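1/ I moved our locker keys from a paper sign-out sheet to a fixed-peg system over the winter. A few people asked how it went, so these are my notes from one full season at the Tennant pool.

2/ We have 579 lockers. Before the change we replaced 36 keys a season, and each one meant a new lock core as well. At $29 a core, plus the time to swap it, that got old.

3/ The paper sheet failed for a simple reason. Swimmers signed a key out at the desk and left by the side gate, where there is no desk. The key went home in a gym bag.

4/ Now the key stays in the lock until the door is shut, and the swimmer wears it. Pins were out, they tear suits. Flat rubber bands snapped by November. Spiral coils have held up best and they fit kids and adults.
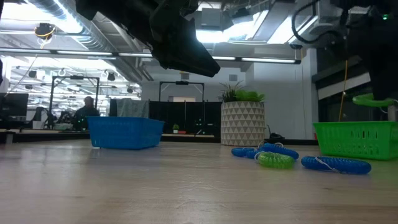
Tiago Azevedo
Front desk and facilities, Tennant Pool

5/ Color matters more than I expected. A lost coil in one color goes straight back to the right changing room – no need to read the number stamped on the key.

6/ The side gate now has a drop box. Sadao Okabe built it from an old mail slot. It gets emptied at noon and at close.

7/ Replacements this season: nine. Most of those were keys dropped in the parking lot and run over.

8/ Things I would change. Order spare split rings early, the cheap ones open up. Rinse the coils in plain water every night, chlorine makes them stiff. And do the peg check before the last swim, when people are still in the building.

9/ We also priced card locks from Sonard. Nice product, but the quote assumed power at every bank of lockers and we have it at two.

10/ Next up is the towel count. If your pool has a system that works, reply and tell me what it costs you per month.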